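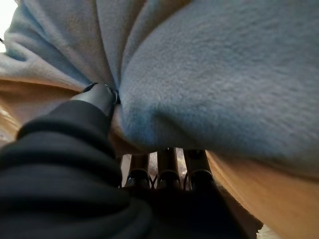

Light blue fleece, folds and all. Beige underneath.

Hi all,

Quick one before I have to run, answering Walid's questions from last night (quoted at the bottom). Sorry for the delay, my inbox is at 479 unread and I only saw it at 6 this morning.

Fleece first. Yes it sheds. All of them shed the first time, the pale ones just show up worse on dark pants. Wash it alone, cold, no softener, then tumble low with nothing else in there. Empty the lint trap halfway. You will be amazed what comes out. After that it settles down. Softener is what makes the fuzz go flat and sort of greasy, so if yours already feels like that try a half cup of white vinegar in the rinse. Worked on my Pusomum throw, did nothing for my sister's.

Folding. I gave up on squares years ago. Fleece is too springy, you make a nice square and ten minutes later it has opened itself up again. Fold it in half the long way, in half again, then roll from the short end and tuck the loose edge under. Rolled ones stand up in a basket or sit at the end of the couch, and you can pull one out without the whole pile comming down. 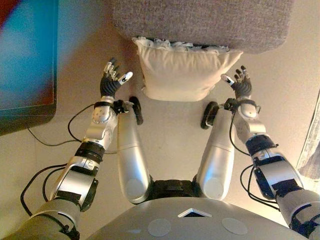
Cream pillows are a different headache. Anything with a ruffle or trim on it should not go through the wash with a zipper or velcro, ask me how I know. Cover inside out, in a mesh bag, gentle. Trim gets pulled back into shape by hand while it is damp, then lay it flat. Don't iron the ruffle. If the insert is poly fill you can wash that too but it takes forever to dry and if you put it back early it smells like a basement. Give it a whole day. Two in July if your place is as humid as mine.

And keep them off the floor if you can, I know, I know. Mine live on the floor half the week. Cream picks up everything. I go over them with a damp rubber glove, better than a lint roller and you don't keep buying refills.

The upholstery question – I'd test the Marwat spray on the underside first, wherever the fabric wraps around. Woven stuff with a mottled color hides a lot but it also hides water rings until the sun hits it. Blot, dont scrub. If it has a tag with just an S on it then no water at all.

On the Jindham inserts, 52 dollars for the pair is too much. Wait for the sale or get the plain ones.

Whoever has the list copy of the Funent stain chart, could you resend? Mine won't open.

Gotta go, more tonight if I get a minute

> Walid Rawashdeh wrote:
>
> Hello everybody, new-ish here, been reading the archive.
>
> Three things. My fleece blanket is leaving fuzz on every
> single thing I own, is it defective or is that normal?
> Also it will not stay folded.
>
> Second, cream throw pillows with a frilly edge, can the
> covers go in the machine? No tag on mine. And are the
> Jindham inserts worth 52 dollars for two?
>
> Last, has anyone used Marwat spray on a woven
> grayish seat? I have a coffee spot and I am scared of
> making it bigger.
>
> Thanks in advance,
> Walid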